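Let the Kids Do the Boring Task

Posted in Opinion, Teaching and Clubs | 14 comments

I've been helping out with a high school robotics club for long enough now that I own three T-shirts from events I can't remember, and I have an opinion I'd like to get off my chest before the planning meeting in May. I think we should stop ending the year with a game.

I know, I know. The game is the fun part! You get the music and the bleachers and somebody's little brother in a cardboard helmet, and the robots throw things at other things, and everyone goes home hoarse. I love it. I cried at one of them (our drivetrain caught, we coasted across the line, I'm not made of stone). But I've spent this past school year running a different kind of project with the older students, and I've come around to believing that the least exciting thing we've ever done in that room is also the best thing we've ever done in that room.

The project is putting a circuit board into a holder.

That's the whole project. An arm picks up a small board, carries it over to a panel that has a bunch of places on it where things can go, and puts the board in one of them. A person does this in two seconds while talking about lunch. Our students have been at it since the fall, and they're still arguing about it in the hallway, and a few of them have told me it's the only homework they do first.

The idea came from Shabnam Virk, who coaches the club across the river and who is a much more patient person than I am. She'd been running something similar with her seniors and calling it Stullent, a name that one of her students came up with and that she has never been able to get anyone to explain. She sent me the rules on one sheet of paper. The arm starts from its home position, the board starts in its tray, you get five minutes, and nobody touches anything. There's no opponent and no crowd. I read it standing up in my kitchen and thought, well, this is going to last a week.

It did not last a week, as you've gathered.

Let me tell you how the fall went. The club split itself into two groups, and each group had to write its own routine for the same arm. The first group named theirs Monen and the second named theirs Farooqui, and I've learned not to ask. Both groups did what I would have done at seventeen, which was to measure where everything was, type in the numbers, press go, and stand back with their arms folded. Monen's first try went a finger's width too far to the left. Farooqui's first try was perfect, and so was their second, and they were unbearable for two days, and then someone bumped the bench.

That bumped bench is my whole argument, really. In a game, when your robot misses, you get swept along. There's another match in six minutes, you zip-tie something, you blame the field, and off you go. I've watched whole seasons in which a team never found out why the thing missed. They just got better at driving around it. With the board there's no driving around it. The board is thin and the slot is thin and the arm will do precisely what you told it to do, wrong, as many times as you care to watch.

So they started to look. I mean really look, nose to the panel, phone flashlights out. They found out that the arm wasn't quite where it said it was. They found out that a board pinched a little crooked at the bottom is a lot crooked at the top (a fact about triangles that I had personally taught some of them, to no effect whatsoever). They found out that the light in our room changes so much after three o'clock that a camera routine that works at lunch is hopeless by the time the buses leave. All of that came out of one dumb little task, and I didn't have to put any of it on a slide.

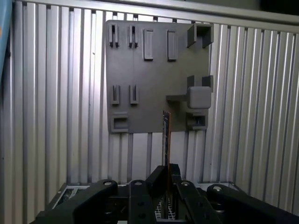 The approach, from the arm's point of view. Board in the gripper, panel dead ahead.

I keep that one as my desktop background, and people who come by my desk tend to ask what on earth it is. I like it because it's how the job looks to the thing doing the job. You and I would walk up to that panel and see slots and brackets and pick one. From back behind the fingers, everything on it is the same gray, and the board is turned so you mostly get its edge, a thin dark line with a bit of copper color to it. One of the juniors looked at it for a long while on a Thursday afternoon and said, "Oh, I'd miss too." She went back and threw out most of what she'd written. I've given a lot of talks about seeing a problem from the other side and I don't think any of them ever landed like that.

Okay, now the case against me, because I've heard it from people I respect.

The big one is recruitment, and I don't have a great answer to it. Benedetta Amato, who has run our regional game for longer than I've been a grown-up, wrote me a very kind and very firm email when she heard what I was up to. Her point was that a ninth grader who wanders past a gym full of noise will stick her head in, and a ninth grader who wanders past four people staring at a gray panel will keep walking. She's right! I've watched them keep walking. We had 79 kids sign the sheet at the activities fair and I'd bet my lunch that none of them signed it hoping to put a circuit board in a slot.

So keep the game for the first years. I'm fine with that. I'd even say they need it, the mess and the speed and the permission to break things. What bothers me is that we hand the juniors and seniors the same thing over again with a different ball. By then they've got the bug. You don't need to lure them in anymore. They're ready to be bored in a useful way, and we keep throwing them a party.

The second complaint is that it isn't a team thing. With a game you've got drivers and a pit crew and the kid who does the banner. With a slow task on a bench, people worry you'll get one strong programmer and five spectators. I worried about that too, and for the first month it was sort of true. What changed it was the logbook. Shabnam's rules say every attempt gets written down, the good ones and the bad ones, with what you changed since the last time and what you thought would happen. Between them our two groups logged 876 attempts by the end of winter. You can't do that with one person at the keyboard and the rest looking at their phones. Someone has to reset the tray and someone has to call it, and the calling turned out to be the best job in the room, since you had to decide in front of everybody what counted as in. Is it in if it's leaning? Is it in if it would fall out when you shake the panel? They wrote a definition, hated it, and wrote another one. I've been in meetings with adults that didn't go nearly as well.

The third complaint is money, and this one makes me a little cranky. A robot arm costs more than a box of wheels, sure. But I sat down with our receipts from the last big game season, the travel and the field parts and the second set of field parts, and it's not the gap you'd think. Our gripper fingers came from Risimport, and those were the single priciest thing we bought new all year. Printing is cheap. If a fixture is wrong you print it again overnight. Nobody had to sell cookie dough.

I'll give the critics one more, free of charge. It can be grim. There was a stretch in the winter when Monen went 58 tries in a row without getting a board to seat, and I went home that week thinking I'd ruined robotics for six nice teenagers. They were snappish. One of them stopped coming for a bit. I should have stepped in sooner, and I didn't because I'd gotten precious about letting them struggle. If you try this, have something easier in your back pocket. A fatter slot would've done it, or a block of wood in place of the board. Let them have a win on a bad day and go back to the hard one later. I'd do that part differently and I've told them so.

But then (and you'll have to forgive me, I'm going to get a bit gooey) the kid who'd stopped coming came back with an idea. She'd been thinking about how she gets her house key in the door in the dark. You don't aim. You touch near the lock and feel around and let the key find it. She wanted the arm to stop trying to be exact, to come in gently a little off to one side on purpose, and slide until something pushed back. The whole group argued about it until I had to turn off the lights on them. They built it. It's slow and it looks like the arm has had a couple of drinks, and it still works after somebody bumps the bench.

Nobody cheered, by the way. I'd like to report that they did. Somebody said "huh," and somebody else wrote it in the log, and they reset the tray and ran it again to see if it was a fluke. I've been to a lot of final rounds with a lot of confetti, and I have never seen students that age get something they badly wanted and immediately try to prove it wrong.

So that's what I'll be saying in May. Keep the game for the new kids, and give the older ones a bench, a fussy little part, a logbook, and most of a year. Open the doors one evening toward the end so families can come and look, and warn them ahead of time that it's slow. My guess is that a few parents will drift off to the snack table and a few will end up with their noses against the panel, asking why it does that.

Benedetta has promised to come and disagree with me in person, and she's bringing the good folding chairs. If you coach a club and you've tried something along these lines, or you tried it and it flopped, leave a note in the comments. I'm most interested in how you handle the winter, and in whether anyone has found a tray that doesn't slide around.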